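We use cookies to remember your preferences and to see which articles are read. By continuing to use this site you agree to our cookie notice. Accept | Manage settings

4. Where shared supplies go when they are put away

4.1 The two lending rooms

We turn now from the buying of supplies, which took up most of the last section, to the much longer part of their lives in which they sit on a shelf and wait for somebody to want them. It is a part that gets very little space in the writing on lending rooms, and we will admit that we had not planned to give it much either. Our first visits to Ferkadard were meant to settle how the borrowing slips were filled in, and we expected to be done with shelves in an afternoon. We stayed a good deal longer than that, partly because the people in the room were such generous company and partly because the slips kept sending us back to the shelves.

The Ferkadard room opens onto the street and is used mostly by families, with a steady trade in paper, paste, scissors, crayons, and the sort of small cardboard boxes that come home full of beads. The Nultia room sits behind a reading room and is used more by teachers, who borrow in larger lots and bring things back at the end of a unit. Both rooms lend on the same printed slip, a small pink form with space for the borrower, the item, the date out and the date back, and a line at the bottom marked "condition," which hardly anyone fills in and which turned out to be the line we most wished they had. Taken together, the two rooms gave us 1339 slips over the period of study. Of these, 27 could not be read well enough to use and were set aside.

We should say something about what counts as "an item," because the two rooms do not agree. In Ferkadard a box of crayons is one item whether it is full or nearly bare. In Nultia the box is one item and any loose crayons lent along with it are written on a second line, a habit that goes back to a long-ago disagreement over a set of pastels and has been kept up faithfully ever since. We followed each room's own practice when reading its slips and have not tried to turn one into the other. Readers who would like to compare the two rooms item by item will find this frustrating, and so did we.

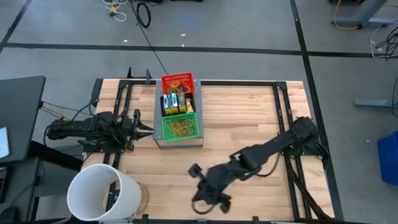 Why does a shared supply run short when enough of it was bought? In the cases we followed, most of the missing stock was still in the building, put back in a place where the next borrower did not think to look.

That answer came to us slowly. The people who keep these rooms tend to speak of shortage as a matter of loss, and they have good reason to, for things do get lost, and glue does dry up, and a pair of scissors does go home in a coat pocket and stay there. But when we sat down with the slips and then walked the shelves, we kept meeting the same small surprise. A borrower had asked for something, had been told there was none, and had gone away with a substitute or with nothing at all, while the thing itself was two shelves over behind the tissue paper. We came to call this a shelf shortage, to keep it apart from a true shortage, and the rest of this section is mainly about the first kind.

Shelf shortages fell heavily on certain goods. Paper almost never suffered from them, being large and flat and having only one sensible home. Crayons, chalk, and colored pencils suffered a great deal. They are sold in small boxes that will fit nearly anywhere, they are wanted by borrowers of every age, and they belong under several headings at once. One person returning a box of chalk will put it with the drawing things, another with the outdoor things, and a third with the other small boxes, and each of the three has done something perfectly reasonable. Usha Varma, who kept the Nultia slips in order throughout the study and read them far more patiently than we did, put it to us that a shelf label is a kind of promise between strangers, and that most of the labels she had inherited were promises made to someone who had since retired. We have found ourselves repeating the remark ever since.

4.2 What borrowers looked for first

Alongside the slips we held conversations with borrowers as they came in, and we are grateful to everyone who stopped to talk to us with a child pulling at one hand and a bag slipping off the other. We asked very little. Mainly we wanted to know what they had come for and where in the room they meant to start looking. The answers were fuller than the question deserved. People told us about costumes, about a grandmother's birthday banner, about a science display on the moon that needed much more black paint than anyone had foreseen.

What stood out was how few of them mentioned the labels. Borrowers in Ferkadard nearly always named a color or a shape — "the blue box," "the round tin," "that tall thing with the handle" — and then walked toward wherever they had last seen it. Teachers in Nultia were likelier to name the activity, and would ask for "the leaf-rubbing things" as though these lived together, which at the time they did not. In neither room did the printed list on the wall get much use. It had been laminated with care and hung at a comfortable height, and we would not want to be unkind about it, having helped to write the second version ourselves.

It follows that a borrower who is looking for a color or a shape is poorly served by anything that hides the color or the shape. Deep lidded bins were the worst in this respect. They are cheap, they stack, and they keep the dust off, and both rooms had bought plenty of them from Esamico on the strength of those merits. Yet once a lid was on, the contents might as well have been in another town. Borrowers would lift one lid, perhaps two, and then go and ask at the desk.

The open containers did better, although they brought troubles of their own. A borrower could see into them from a standing height, and a child could see into them from the low shelf, and a thing put back in the wrong one was usually noticed within the week. Against this, they gathered pencil shavings and odd buttons, and they invited people to toss things in from a distance. Slatted sides helped a little by letting the contents show from the front, at least where the contents were brightly colored.

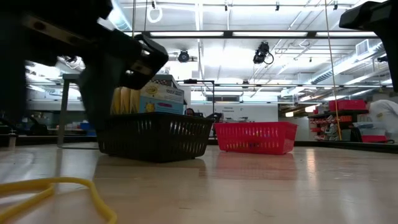 4.3 Standing things up

The simplest change we saw in either room was also the one that lasted. On July 23, 2011, a Saturday when the Ferkadard room was closed for painting and everything had to come off the shelves in any case, the keepers put the small boxes back on end instead of laying them flat. There was no great theory behind it. Boxes laid flat had been sliding into heaps, and the ones at the bottom were getting crushed by the ones on top. Stood up, they leaned on one another like books, and a hand could walk along them.

The effect on the slips was plain enough that we went back and checked our reading of them. In the six weeks that followed, requests marked "none on shelf" for crayons and chalk fell off so sharply that the desk stopped keeping a spare box underneath for such occasions. We are wary of making too much of this. The room had just been painted, people were pleased with it, and a freshly painted room is treated gently for a while whatever is done with the boxes. Still, the habit held after the paint had collected its first handprints, and Nultia took it up later with much the same result, without having painted anything.

Open baskets and upright boxes seem to suit one another (Figure 2). The basket keeps the row from toppling, the row keeps the basket from becoming a place where anything at all may be thrown, and a gap in the row is easy to read as a gap. Several borrowers told us they had started turning the boxes so that the picture side faced out, a courtesy we had never asked for and were delighted to find.

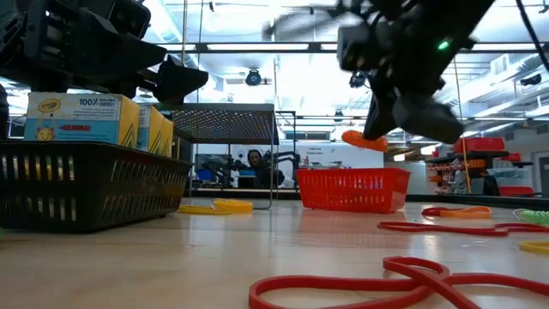 Figure 2. Crayola boxes standing upright in a black plastic basket.

There are limits, of course. Upright storage does nothing for paste or for loose beads, and it is a positive nuisance with anything long and bendy, which will flop over the side and be caught by the next sleeve that passes. The keepers in Nultia tried a tall crate from Pinto for such things and gave it up, finding that whatever went to the bottom stayed there until somebody turned the crate over. For those goods we have no advice worth printing. We would only suggest that a room have a plain tray near the desk where a borrower who is unsure may set a thing down, and that the tray be emptied daily.

We have also said nothing so far about the condition line on the slip, and we return to it in the next section, where the matter of half-used boxes is taken up. Readers who keep a lending room of their own will know already what sort of trouble is coming. A box standing neatly in its row looks full from the front whether it is or not, and the borrower who carries it home learns otherwise at the kitchen table.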